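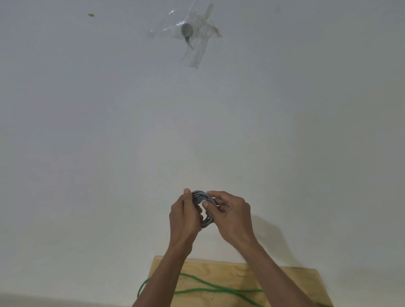

*Gray cable being coiled by hand, green one still loose on the board.*

**Do demo recordings for robot training need a written rule for cable coiling?**

We run a small bench in Wondville recording people doing hand tasks, which then go to Pratex for their arm. Cable coiling is the current one. Pratex sent over a six-page "good practice" sheet. It says bare forearms, no watch, both hands in view for the whole coil, and every coil made "in the standard manner." It never says what the standard manner is. One of our people wraps over the hand, another does over-under, and I just bundle it.

We have 1,667 clips so far and I'm told 1,116 of them "conform." Conform to what? Is there a real standard behind this, or did somebody type up their own preferences and put a logo on it?

posted by **amegashie_bench**, January 2025

---

**torque_wrench_2**

I don't know of any published standard that tells you how a person should coil a cord for a recording. The robot safety standards people like to wave around are about the machine and the people near it. They won't settle over-under for you.

Ask Pratex for three things in writing: the reject reasons, clip by clip, a sample of accepted clips, and the name of whatever document they checked against. If they can't produce the first one I wouldn't put much weight on the 1,116.

Meanwhile I'd write your own half page:

- Which wraps are allowed, and a tag on each clip saying which was used.
- What counts as finished (coil held, coil set down, or coil tied).
- What may be on the work surface. In your photo there's a plastic bag with a metal disc in it up near the top, and a second cable on the board. Fine if you mean it, but say so, and log it.
- Who can throw out a clip, and where that gets noted.

I would not force everyone into one wrap unless the arm can only do one. Ask them that too. We did a month of identical folds for Urkadero and then got told they wanted variety.

---

**gladys_knots**

over-under is the only correct way to coil a cable, the rest kinks it. that's your standard

---

**slowfeed**

Disagree with the post above, at least for short rubbery cord like yours looks to be. Plenty of it gets wrapped any old way and lives.

On the bare arms and no watch rule, I'd follow it, it costs you nothing. I'd still ask why. At my last place that same line had been copied through two older sheets and the person who signed ours thought it was a safety rule. Also check the date on the sheet. Ours changed in December and half the bench was still working from the old one.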